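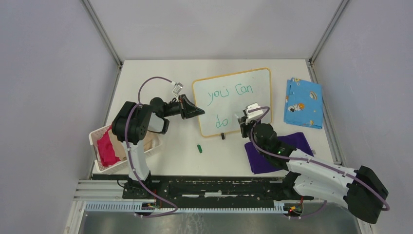 Unit 4: Can a machine do the chores yet? Chores look easy until you try to write down what your hands are doing, and that is why I love teaching this unit! Take writing on a dry-erase board with two arms. One gripper is at the left border of the board, the other holds a small marker tip just past the word "do", and so far we have "you", "Can" and "do" in green. The board lies at a slight angle, so a straight line of writing has to be worked out from the board and not from the table. A person does that without thinking. For a machine it is a real piece of work, and a lovely one.

Now think about laundry. A cup keeps its shape when you lift it, but a towel has a new shape every time you touch it — and half of it is hidden under the other half.

Where do we stand? My short answer is "some chores, some of the time." Repeating one task on one table can go very well. Moving to a new kitchen is much harder.

For next time, read the Kohlhase chapter (Sabine Kohlhase, not the other one) and work this through: a folding station at Stukora handles 500 towels in a shift and drops 112 of them on the floor. Is that station doing the chore? Say who picks up the towels, and how long you think that takes. One page, by hand or typed. Bring a dish towel to class!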